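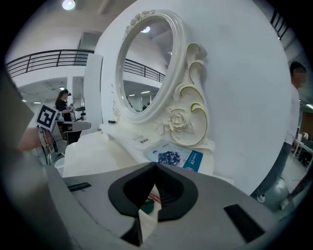 Kohei Ishida meinte ja, ein Schminktisch mit Rosen dran gehöre in ein Mädchenzimmer oder auf eine Opernbühne, aber bestimmt nicht in einen hohen weißen Raum mit Galerie. Er hat das ganz freundlich in die Kommentare geschrieben, unter den letzten Beitrag, und ich habe zwei Tage darüber nachgedacht. Lieber Kohei, ich bleibe dabei: Ich finde ihn großartig!

Also, für alle, die jetzt erst dazukommen: Ich suche seit Monaten einen Schminktisch. Bei mir zu Hause passiert das alles am Badezimmerschrank, im Stehen, mit der Bürste zwischen den Zahnputzbechern, und mein Mann klopft nach fünf Minuten an die Tür. Ich will einfach sitzen dürfen. Morgens eine Viertelstunde, mit Kaffee, vor einem Spiegel, der nur dafür da ist.

Und dann steht da dieses Ding. Weiß, ovaler Spiegel mit dickem Rahmen und obendrauf einem kleinen Blumenaufsatz, daneben geschwungene Schnörkel mit einer feinen Goldkante und unten eine geschnitzte Rose mit richtigen Blütenblättern. Eigentlich bin ich gar nicht so. Mein Wohnzimmer ist grau und Eiche, meine Kommode ist von Hivska und hat nicht einmal Griffe. Aber ich stand davor und habe gedacht: ja, genau so eine Rose will ich morgens um sieben sehen.

Was mir vor allem gefallen hat, ist der Spiegel. Meine Mutter hatte früher so einen dreiteiligen, bei dem man die Flügel einklappen konnte, und ich habe als Kind stundenlang meinen eigenen Hinterkopf betrachtet (sehr lehrreich, ich rate davon ab). Ein einzelnes Oval ist viel ruhiger. Man sieht sich selbst und noch ein bisschen Raum dahinter, bei dem hier sogar das schwarze Geländer oben und die Decke mit den Lampen. Bei mir wäre es dann halt der Wäscheständer.

Gemessen habe ich natürlich auch, bei mir im Schlafzimmer. Zwischen Fenster und Kleiderschrank sind es 133 cm, abzüglich Heizungsrohr, und mit der Tür wird es knapp, wenn der Hocker draußen steht. Ich habe also am Abend Zeitungspapier auf dem Boden ausgelegt und bin drumherum gelaufen, als wäre es ein Möbel. Der Hund hat sich sofort draufgelegt. Trotzdem, es könnte gehen – wenn der Wäschekorb in den Flur zieht.

Zum Geld: Ich hatte mir 228 Euro als Grenze gesetzt, und dafür bekommt man bei Trando einen schlichten mit Klappdeckel. Der ist praktisch, den kann man zuklappen, wenn Besuch kommt, und die Lackierung sah ordentlich aus. Nur hat er eben keine Rose. Gebraucht wäre noch eine Möglichkeit, in Stumville gibt es im April wieder den Hallenflohmarkt, und da stehen jedes Jahr solche Tische herum, meistens mit einem Wasserfleck und einer klemmenden Schublade. Wasserflecken kann ich überstreichen. Klemmende Schubladen kann ich nicht leiden.
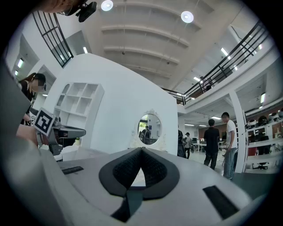 Und verstaubt so ein verschnörkelter Rahmen nicht furchtbar? Doch, das tut er, aber mit einem weichen Malerpinsel kommt man in jede Rille, und wenn man es jeden Samstag macht, ist es eine Sache von wenigen Minuten.

Den Tipp mit dem Pinsel habe ich übrigens von meiner Tante, die ihre Bilderrahmen so behandelt. Kein Wasser, kein Glasreiniger in die Nähe von allem, was golden ist! Den Reiniger sprüht man aufs Tuch und wischt dann nur das Glas. Ich habe das einmal falsch gemacht, bei einem Erbstück, und seitdem hängt der Rahmen mit der fleckigen Seite nach unten.

Schwieriger finde ich das Licht. So ein heller, hoher Raum mit runden Deckenlampen schmeichelt ja jedem Möbel, bei mir hängt eine einzige Lampe in der Zimmermitte, und die macht mir Schatten unter die Augen, die ich gar nicht habe. Neben das Oval müsste also links eine kleine Leuchte. Rechts säße dann ohnehin der Schnörkel.

Auf die Platte kommt bei mir fast nichts. Bürste, Creme, die zwei Lippenstifte, die ich wirklich benutze, und eine Schale für die Ohrringe. Die übrigen 23 Nagellacke (ja, ich habe sie gezählt, mein Mann hatte gewettet, es seien mehr) wandern in einen Schuhkarton von Mizuno, der passt unten in den Schrank.

Wer von euch hat so einen Tisch und sitzt auch wirklich dran? Und was für ein Hocker steht davor? Ich schwanke zwischen Samt und etwas Abwischbarem.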